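当サイトでは利便性向上のためCookieを使用しています。閲覧を続けることでCookieの使用に同意したものとみなされます。[同意する] [設定]

4. 浴室改修後の給湯待ち時間に関する実測

4.1 対象と改修の内容

実測は、小規模宿泊施設Sungの客室9室で行った。各室には洗面台、浴槽付きの浴室、便所があり、給湯は廊下端の機械室に置かれた貯湯式の熱源から共用の主管を経て分岐する。建物は当初、浴室が廊下側に、寝室が窓側に配置されており、今回の改修でもこの関係は変えていない。変更したのは浴室内の器具の位置と、分岐から先の枝管の経路、管種および呼び径である。

改修前の枝管は床下を這い、洗面台の下で立ち上がったあと、同じ管から浴槽水栓とシャワーへ順に分かれる、いわゆる先分岐の形をとっていた。材質は銅管で、継手はろう付けである。図面に残る経路と現場の経路は一致しないところが多く、解体後に実長を測り直した。過去の補修で継ぎ足された区間もあり、使われていない枝が閉じられないまま残っている室もあった。こうした行き止まりの枝は待ち時間には直接影響しないが、滞留水の問題があるため、今回すべて撤去した。

改修後は、点検口の内側にヘッダーを設け、洗面、浴槽、シャワーへそれぞれ独立した樹脂管を送るさや管ヘッダー方式とした。継手とヘッダーはVosturaの製品、湯水混合栓はDrikierの温度調節付き水栓で統一した。ヘッダーの位置は室によって異なる。便所の背面にパイプスペースがとれた室ではそこへ収め、とれなかった室では洗面台の下に置いた。後者では収納の奥行きが減り、排水トラップとの取り合いに苦労した。

主管には手を加えていない。返湯管のない片送りの配管であるため、使用のない時間が続くと主管の湯も冷める。このことは結果の読み方に大きく関わるので、4.4節で改めて述べる。

4.2 待ち時間と捨て水量の定義

本稿では、水栓を湯側全開にした時点から、吐水温度があらかじめ定めた使用温度に達するまでの時間を給湯待ち時間とする。使用温度は、施設側が利用者への案内に用いている設定値をそのまま採用した。到達後に温度が再び下がる場合があるため、使用温度を上回った状態が持続したことを確かめ、その区間の最初の時点まで遡って到達時刻とした。

捨て水量は、開栓から到達時刻までに吐出された水の量である。理論上の下限は枝管内部の容積に等しく、管の内断面積に経路長を乗じて求められる。実際の捨て水量はこれより大きくなる。管壁が熱を奪うこと、湯の先端が管内の冷水と混ざりながら進むこと、水栓内部にも水が残っていることが理由として挙げられる。樹脂管と銅管では壁の熱容量が異なり、また曲がりの多い経路では混合が進みやすい。

現場の打合せでは「湯が早く出る」「なかなか出ない」という言い方が使われるが、同じ待ち時間でも流量が大きければ捨て水量は多い。反対に、節水型のシャワーヘッドに替えると捨て水量はあまり変わらないまま待ち時間が延びる。利用者が不満を感じるのは待ち時間であり、水道料金と加熱エネルギーに響くのは捨て水量である。両者を分けて記録しなければ、器具の交換による変化と配管の変更による変化が区別できない。

4.3 測定方法

吐水温度は、水栓の吐水口に取り付けた短い筒の中に熱電対を差し込んで測った。外気に触れる位置で測ると、特に霧状に散るシャワーでは指示値が低く出る。筒は水が満ちた状態を保つ形とし、余分な容積を持たせないよう、できるだけ短く作った。主管側の温度は、分岐直後の管表面に熱電対を貼り、断熱テープで覆って記録した。表面温度であるから管内の水温とは差があり、変化の立ち上がりにも遅れがある。したがって主管側の値は、湯が分岐まで来ているかどうかの判断にのみ用いた。

記録計にはClosixのデータロガーを2台使用した。浴室内に置く側は防水の箱に入れ、主管側は点検口の中に固定した。時計は測定の前に合わせたが、長時間の記録ではずれが生じるため、開栓の合図として両方の記録に残る短い電圧信号を入れ、後処理でこれを基準に時刻を揃えた。

捨て水量は流量計の積算値から求めた。流量の小さい洗面水栓では、流量計の下限に近く値が安定しなかったため、容量500 mLの目盛付き容器を順に取り替えて受け、質量を量って換算した。浴槽とシャワーでは流量計の値を採用し、別に質量法でも確認している。二つの方法の差は、後に述べる室間の差に比べて小さかった。

各室について、朝の最初の使用を想定した条件と、直前に他室で使用があった条件の二通りを設けた。前者では、施設の協力を得て夜間の使用を止め、主管の温度が落ち着いてから開栓した。後者では、隣の枝管に湯を通し、主管側の温度が上がったことを確かめてから開栓した。開栓の順序は固定せず、洗面、浴槽、シャワーのいずれを先にするかを室ごとに入れ替えた。有効な記録として残ったのは、改修の前後を合わせて50回である。途中で他の使用が重なったもの、熱源の設定が変更されていたもの、筒が外れたものは除いた。

改修前の測定は11月に行った。改修後の測定とは季節が異なり、給水温度にも違いがある。給湯待ち時間は管内に残る水の初期温度の影響を受けるため、単純な前後比較では改修の効果を過大にも過小にも見積もるおそれがある。そこで、開栓直前の吐水口付近の温度と主管側の温度を用いて到達の基準を正規化した値を併せて求めた。正規化した値では、季節による差はかなり小さくなったが、消えてはいない。寒い時期には床下の空気も冷えており、湯が通過している間の放熱も大きくなるはずで、その分は補正に含まれていない。

客室の寝室側には測定器を置かず、配線はすべて浴室と点検口の内側で処理した。ただし、改修後に水栓を閉じたときの音が寝室へ伝わるかどうかについては、寝室での聞き取りも行っている。さや管の中で樹脂管が動き、壁の下地に当たる音が出ることがあるためである。寝室の様子を図3に示す。

図3 ホテル形式の寝室
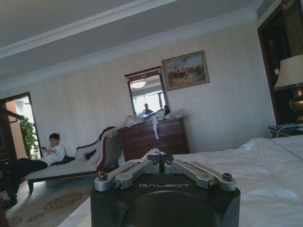 Sun-ja Takは、打音を防ぐ目的でさや管の支持間隔を詰めると、将来の管の引き替えがかえって難しくなるのではないかと指摘し、支持を増やす箇所は曲がりの前後にとどめるべきだと述べた。さや管ヘッダー方式の利点の一つは、壁を壊さずに内側の管を抜き替えられることにある。支持金具を強く締めるとさや管がつぶれ、その利点が失われる。指摘を受けて、直線部の支持は当初の間隔のまま残し、曲がりの前後と水栓座の手前だけに緩衝材付きの支持を加えた。加えた室では打音についての申告がなくなった。加える前から音のしなかった室もあり、下地の組み方の影響も考えられるが、壁の内部を開けて確かめることはしていない。

4.4 結果

4.4.1 洗面水栓

待ち時間の短縮が最も明瞭であったのは洗面水栓である。改修前は、浴槽に十分な流量を送れる太さの管が洗面台の下まで来ており、細い吐水量で太い管の冷水を押し出していた。改修後は洗面専用の細い管となり、内容積が減った。主管が温まっている条件では、すべての室で待ち時間が短くなった。捨て水量も減っており、その減り方は内容積の計算値の減り方におおむね沿っていた。

一方、主管が冷えている条件では、室による違いが大きい。熱源に近い室では短縮がはっきり認められるが、廊下の奥に位置する室では、枝管の変更による差が主管を湯が進む時間の中に埋もれている。最も奥の室では、改修の前後で待ち時間の分布が重なり、効果があったとはいえない。この室の利用者にとって、朝に最初に洗面台を使うときの体験はほとんど変わっていないことになる。

4.4.2 シャワー

シャワーでは、待ち時間の変化は小さかった。改修前から流量が大きく、枝管の冷水が短い時間で入れ替わっていたためと考えられる。捨て水量は減少したものの、水栓の交換と同時にシャワーヘッドも替わっているので、配管の変更だけによる分を直接取り出すことはできない。旧ヘッドを保管していた室で、新しい配管に旧ヘッドを付けて測ったところ、捨て水量は新ヘッドのときと近い値になり、待ち時間は短くなった。節水型ヘッドによって生じる待ち時間の延びと、細い枝管による短縮が打ち消し合っていた可能性が高い。

温度調節付き水栓の動作も結果に影響する。湯側が冷たい間、感温部は湯側を大きく開いたままにし、水側はほとんど閉じる。湯が到達すると水側が開き始めるが、その切り替わりに際して吐水温度がいったん高く振れる記録があった。振れの大きさは安全上問題となるものではなかったものの、手をかざして待っている利用者には熱く感じられるかもしれない。振れは主管が十分に温まっている条件で目立ち、冷えている条件では湯の先端がなだらかになるため小さかった。

4.4.3 浴槽水栓

浴槽については、待ち時間そのものを評価する意味は薄い。湯張りでは、初めに出る冷水も浴槽に溜められ、全体として設定温度に近づけばよいからである。ただし、自動で止まる定量の水栓を用いると、冷水の分だけ張り上がりの温度が下がる。改修前にはこれを嫌って、洗面台でしばらく湯を流してから浴槽へ移るという使い方があったと施設側から聞いた。先分岐の配管ではこの方法に意味があり、共通の枝管があらかじめ温まる。ヘッダー方式ではヘッダーまでしか温まらず、浴槽への枝管は冷えたままである。客室の案内書きに古い使い方が残っていたため、改修に合わせて削除してもらった。

先分岐では、ある器具の使用が別の器具の待ち時間を縮める。ヘッダー方式ではその効果が弱い。洗面の後すぐにシャワーを使う場面に限れば、改修前の方が待ち時間の短い記録もあった。各器具を単独で測るだけではこの逆転が見落とされる。宿泊施設では到着後の手洗い、就寝前の入浴、朝の洗面という使用がそれぞれ間隔を置いて生じることが多く、単独使用の待ち時間を重視する判断は妥当と考えるが、家族での利用が多い施設では事情が異なる。

4.5 断熱と経路に関する検討

枝管の断熱は、待ち時間に二つの時間尺度で関わる。一つは湯が通過する間の放熱で、枝管の長さではその影響は限られる。もう一つは閉栓後に管内の湯が冷めるまでの時間である。さや管と内側の管の間には空気の層があり、ある程度の保温になるが、使用の間隔が長ければ断熱の有無にかかわらず管内の湯は冷める。断熱材を巻いた区間と巻かない区間を比べた記録では、短い間隔で再び開栓したときに差が認められ、夜間を挟んだ後の開栓では差がなかった。

経路の長さについては、図面上の最短経路と施工できる経路との隔たりが問題になった。樹脂管は曲げやすいとはいえ最小曲げ半径があり、浴槽の脚や排水管を避けると遠回りになる。ある室では、床下の梁を越えられずに壁を回り込んだ結果、シャワーへの枝管が改修前より長くなった。管が細くなったため内容積は減っているが、圧力損失は増え、全開時の流量がわずかに下がっている。配管を細くするときには、最も遠い器具で必要な流量が得られるかを先に確かめておく必要がある。今回の計画では器具の配置が先に決まり、配管はそれに従う形になった。ヘッダーの位置を器具の配置と同時に検討していれば、この室の遠回りは避けられたと思われる。

Seung-woo Cheonとの討議では、主管に返湯管を加えて循環させる案も取り上げた。循環させれば奥の室の待ち時間は大きく縮まる見込みであるが、使用のない時間にも主管から熱が逃げ続ける。廊下の天井内に返湯管を通す余地はあるものの、主管の断熱は古く、ところどころ欠けていた。断熱を補わないまま循環を始めれば、捨て水による損失を減らした以上に放熱を増やすおそれがある。時刻を決めて循環させる運転、開栓の直前に人感センサーで起動する運転も考えられるが、いずれも今回の測定範囲を超える。なお、貯湯と循環を伴う系では湯温を下げすぎないという衛生上の要求があり、省エネルギーだけを理由に設定を下げることはできない。

4.6 測定の不確かさ

到達時刻の読み取りには、熱電対の応答遅れ、筒の内容積、開栓操作の個人差が含まれる。操作は同じ者が行うこととし、レバーを止まりまで一息に上げる練習をしてから測定に入った。それでも記録の初期には流量の立ち上がりがばらついており、該当する記録では積算流量を横軸にとって整理し直した。横軸を積算流量にすると、同じ室、同じ器具の曲線はよく重なり、時間を横軸にとったときよりも配管の特徴が読み取りやすい。

給水圧の変動も無視できない。施設の厨房が稼働している時間帯には圧力が下がり、流量が落ちた。厨房の使用時間を避けて測定したが、仕込みの時間は日によって動くので、完全には避けられていない。圧力計を常設できなかったため、流量の記録から影響を推定するにとどまった。

改修前の枝管の内径については、撤去した管の端部を切り出して測った。内面には薄い付着物があり、管ごとに厚さが違っていた。内容積の計算には切り出した位置の値を全長に当てはめており、継手付近の状態は反映されていない。切り出した試料は乾燥させて保管してある。

改訂稿受付:2026年5月17日

新着論文のお知らせをメールでお届けします。メールアドレスを入力して登録してください。登録はいつでも解除できます。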